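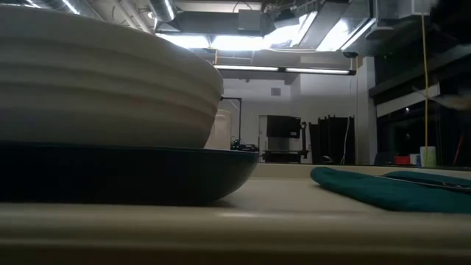

*Bowl, plate and teal cloth, with the Merkden workshop behind.*

Aivar Laur has a rule about coffee. Yours stays on the windowsill, and if you forget, he'll carry it over there himself while he keeps talking to you. I forgot twice.

I'd come to Merkden to ask him about the Plindex, the house rules he writes for people who work next to robot arms. I figured we'd start with emergency stops. He wanted to start with spoons.

"A spoon is where people get careless," he told me. "Somebody sees one sitting crooked, the arm is moving slowly, and in goes the hand. They'd never do that with a saw."

So rule one is that you don't fix anything while an arm has power to move. You stop it, you say "stopped" out loud, you wait for the other person to say it back, and then you touch the spoon. I asked if the talking part ever feels silly. "For 20 minutes," he said. "Then you're used to it."

The first Plindex ran to 56 pages, and he's a little embarrassed by it now. People signed the last page and put it in a drawer. He rewrote it after a visit to Fajardo, a packing shop where the rules were taped up right at the bench (in big type, with coffee stains), and the version he uses today fits on one sheet. The long one still exists for the insurance people.

Two arms at one table get their own section, and this is the part he really lit up about.
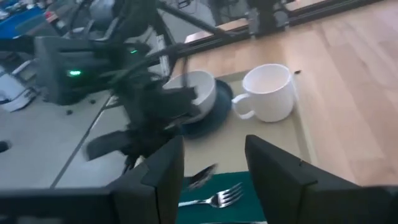
What bothers him is that people watch the arm that's doing something interesting and forget the other one. His sheet says whoever holds the stop button watches both, and does nothing else. No notes, no phone, no helping out. "If you're bored, good," he said. "Bored is the job. Trade places after 40 minutes and be bored somewhere else."

I pushed him on that a bit, because plenty of shops let one person run everything. He shrugged. "Plenty of shops do. I've worked in them. You get away with it, and then your new hire learns it from you."

He's just as picky about the dull stuff. Before the first run, someone opens and closes each gripper by hand command and looks at the fingers. Anything with a chip in it gets tossed. Loose sleeves get rolled up, lanyards come off, and cables go where a foot won't find them. Every stop gets written down, even the pointless ones. The log was at 267 entries when I saw it, and he was proud of the number — I'd have guessed he'd want it low.

"A low number scares me," he said. "It means they've quit pressing the button."
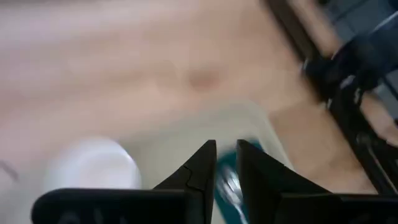 *Fingertips down by the silverware, second arm off to the right.*

We did argue about speed. I thought slow was always safer, and he thinks slow makes people lean in. He'd like one set speed for training, posted where everyone can read it, and no changing it halfway through a shift. Dridero, the outfit that trains his new people, still lets each instructor pick. He's written to them about it. "Politely," he said, and then, after a second, "The first time."

The next Plindex is due out in April. He's trying to get the section on two arms down to four lines, and he read me all five of the ones he has.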